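Gladys Laizer looks after the gripper cell at Raptis, and every Tuesday she starts with the fingers. "First I clean the ridges with a dry brush," she says. "Dust goes inside and then the grip is not equal." After that she checks the zero position – two times, always by hand.

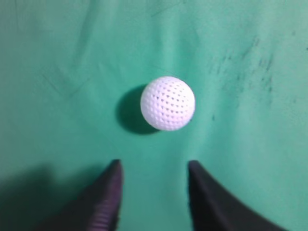

A practice ball between the open fingers, seen from the wrist camera.

The ball is her test piece. She runs 100 picks before she gives the cell back to the others. "If it drops even one, I look at the screws of the left finger," she says. New fingers are ordered for January, and she will fit them herself.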